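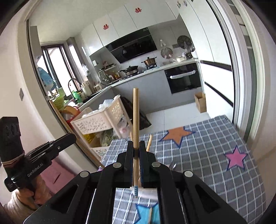

Figure 3. A wooden chopstick held between the gripper jaws during the home demonstration.

4.2 Demonstration visit

The demonstration for the Kader project was held in a furnished home in Sterimley, on 2024-11-17. Visitors could watch the handling of tableware at the dining table, with the kitchen behind it, and afterwards try the same task with the hand-held grippers. We kept the plaid tablecloth on the table, as the household uses it every day.

Chopsticks were included at the request of our partner Rengifo. They are thin and light, and a small error in the angle of the jaws is enough to turn them. Several visitors closed the jaws too early in their first attempt -- they looked at the tip and not at the place of contact. We did not correct them during the trial.

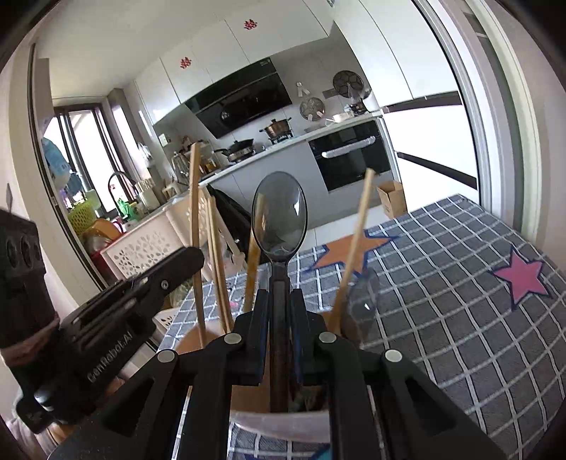 Figure 4. Clear plastic spoon gripped by its dark handle, above the white utensil holder.

The second task used the holder, where spoons and chopsticks stand close together. Here the approach from above was preferred by most visitors. The written comments were collected in November and added to the Pusent archive, which contained 1,591 entries before the visit. We do not report success rates for this session, for the visitors had no training and the order of the objects was free.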